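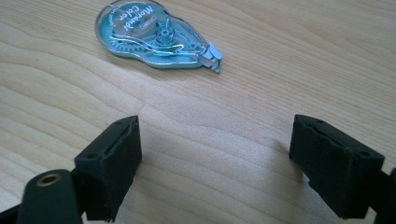

Progress report to Carnau, hand-held collection, June 27, 2026
Prepared by Yu-ting Hung

We have 2171 demonstrations on disk. I would ask Carnau not to read too much into that. When Raimo Rissanen and I went back through the March batch we threw out 276 of them, mostly for late starts and lost tracking, and I expect the later batches to lose some too.

The small desk items are going fastest. Correction tape dispensers, glue sticks and staplers take a few seconds each, and that is part of my worry. An operator who has picked up the same dispenser all morning stops making mistakes, and the model then never sees a recovery. Plindora's plan assumes that more repeats will fix this. I have seen no evidence for it so far.

The second problem is the tables. Nearly everything was collected on 2 of them, both with pale wood tops. Mellor offered us bench space with a darker surface and we should take it, even if it costs a week of setup.

The clear plastic items deserve a separate test. Hudel's labeling tool draws loose outlines on see-through casings, and Raimo has been correcting them by hand – slow work that was not in the budget.

The first trained policy will be tried on 5 objects it has not seen. If it fails on most of them, I would rather stop collecting and rethink the object list than spend the remaining money on a bigger number. We need Carnau's answer on the Mellor bench before we book more operator hours.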